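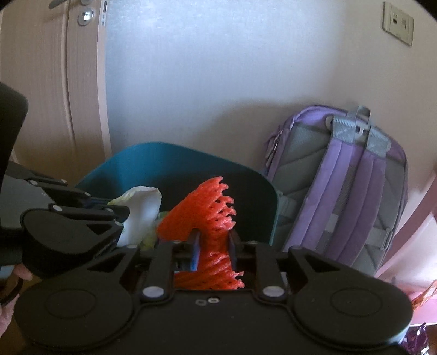
Visit to the Cerimness packing and sorting house, Villton, 23 Jun 2026

Cerimness packs fruit for small grocers and opens its building to visitors twice a year, once in April and once in early summer. I missed the April one. The house is at the far end of Solska Road in Villton, past the tire shop, and the bus stops at the top of the road. From there it's a nine-minute walk with no shade. Parking is free but the lot is gravel and it filled up early.

Entry is by sign-up on their website. You get a time slot and an email telling you to wear closed shoes. At the door you sign a sheet, put on a hairnet, and wait on a bench until your group is called. Bags can come in as far as the back room but not into the packing hall.

Our guide was Nandi Dlamini, who runs the packing side. She spoke quickly and without notes, and she took questions as they came. Her family name is also on the label of the pears they sell at the door – the Dlamini pears come from an orchard her uncle started – and several people asked about that before we had left the entrance.

The packing hall

The hall is cooler than outside but not cold. Fruit comes in on pallets at one end and leaves in cartons at the other. What I had come to see was the middle part, where each piece of the more easily bruised fruit gets its foam net.

If you buy Asian pears, mangoes or large peaches you will know these nets. They are short sleeves of soft foam strands joined in a mesh. Flat, they look too small for anything. Pulled open, they stretch over a fruit and grip it, and the ridges keep it off its neighbors in the carton. Most of the ones I get at home are white. The Villton house has used several colors over the years, including a red-orange.

The nets arrive pressed flat in plastic bags of 500. A packer takes a handful, opens the first one with two fingers and a thumb, and pushes the fruit in from below. Each visitor was given a pear and a net to try it. Mine went on crooked and the net split along one side. Nandi said the usual mistake is to pull the net down over the fruit, which stretches only the top edge. Pushing the fruit up into it opens the whole sleeve. On my second try it went on properly, though slowly.

She also showed us how a carton is filled. The fruit sits stem up in the bottom layer and a sheet of thin card goes on top. A full carton of the large pears can be lifted by one person, but they ask for two when it's going above shoulder height. There was a short discussion about whether the card sheet could be dropped. They tried that for one season and got more complaints about stem punctures, so the sheet came back.

The noise in the hall is mostly fans. We could hear the guide well enough from the front of the group, less well from the back. If you are hard of hearing, ask to stand near her.

The back room

After the hall we went to the back room, where grocers' returns and visitors' own packaging are gone through by hand. This was the part I liked best and I would have stayed longer.

The work is simple. Used nets and bits of wrapping come in all together, along with whatever else got tossed in with them, and everything has to be separated before any of it can be reused or thrown away. One teal plastic bin by the wall had a red foam fruit net in it and, beside that, something white and crumpled that I took at first for a flower and then for a piece of pale cabbage. A lavender backpack was leaning against the wall next to it. Other people had put their bags down wherever there was room as well, and it would help to have some hooks in there.

A foam net is judged by its edges. One with a few frayed strands can go around a fruit again if the mesh still springs back. One that has gone stiff, or that has juice dried into the ridges, is thrown out. Nandi had us close our eyes and squeeze a good one and a bad one, and the difference was obvious. The good one bunched up in the hand and opened again. The bad one stayed creased.

Reused nets don't go back on fruit for sale. They are given to the schools and the garden club in Villton, who use them for wrapping bulbs, protecting glass jars and, according to a note pinned up in the room, making jellyfish. The batch set aside for the last school had 184 nets in it. That was written on the bag in marker.

Leaves and peelings go to compost. Foam must not, and it was made very clear that this is the thing people get wrong. Small torn strands are light and hold on to anything damp, so a leaf has to be looked over on both sides before it leaves the table. I did this for a while with a woman from my group who grows vegetables and was faster at it than I was. Large outer leaves are easy. Anything with folds takes more time, as the strands work their way down into the base.

I asked whether Cerimness was planning to move away from foam. The answer was that they are testing molded paper cups and a paper net. The paper cup works for round pears of an even size. The paper net was passed around and felt rough to me, and it doesn't stretch much. Nandi thought it would be fine for avocados and didn't want to promise anything else. There was no date given for a change.

Questions people asked

Somebody wanted to know if the color of the net means anything. Inside the building it sometimes marks the grade, but the colors have changed with suppliers, so a shopper can't tell anything from it.

Somebody else asked if the nets should be taken off at home. Yes, if the fruit is going to ripen on the counter – it needs air around it and you can see soft spots sooner. In the refrigerator drawer they can stay on, and Nandi leaves hers on.

One man asked about pay and hours for the summer jobs. He was given a sheet.

The shop

The tour ends at a counter by the entrance. They sell fruit from the house, jars of pear butter and a cloth bag with the Cerimness name on it. I bought pear butter and a bag of seconds, meaning fruit with marks on the skin. The seconds were good value and needed eating within a couple of days. Card and cash are both taken. There is a water fountain but no coffee.

Practical notes

Allow a full morning if you come by bus. The return bus doesn't wait for the tour groups, and ours ran over. Children are welcome in the back room and were clearly enjoying it, but the packing hall has an age limit, which is on the website. The restroom is across the yard. The floor in the hall is smooth and level and a wheelchair user in the group ahead of ours got around without trouble. The gravel lot would be harder, and there is a paved spot by the side door if you call first.

You can bring your own used foam nets. Shake them out beforehand and take off any stickers, which otherwise have to be picked off one at a time. I brought a bag of mine from home and was told politely that half of them were too stiff to keep.

Sign-up for the next visit opens on the Cerimness website when the date has been set.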